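Ticket 3680: Lesson booking page shows wrong session times
Opened by: Luana Brito, Vurudura Surf School
Assigned to: Maite Zabala
Status: Resolved

Group lesson bookings made on the website arrive in our calendar one hour early. Private lessons are fine. Board rentals are fine too.
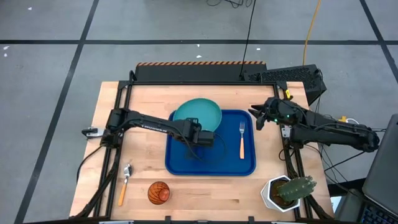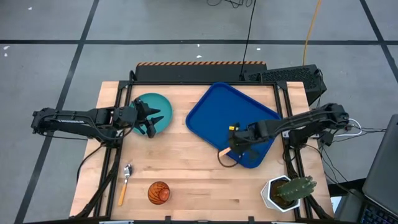
Maite: Which browser are the customers using, and does booking 1048 show the problem?

Luana: All browsers. Yes, 1048 was booked for 10 and came in as 9. The family turned up at 10 and the instructor had already gone out.

Maite: The group lesson calendar was still on the December time setting. I switched it to match the others. Please make a test booking.

Luana: Test booking came through at the right time. What about the ones already in there?

Maite: Those don't update on their own. There are 20 upcoming bookings affected. I moved them by hand and resent the confirmations.

Luana: Checked against our paper list and they match. You can close this.

Closed 2025-09-04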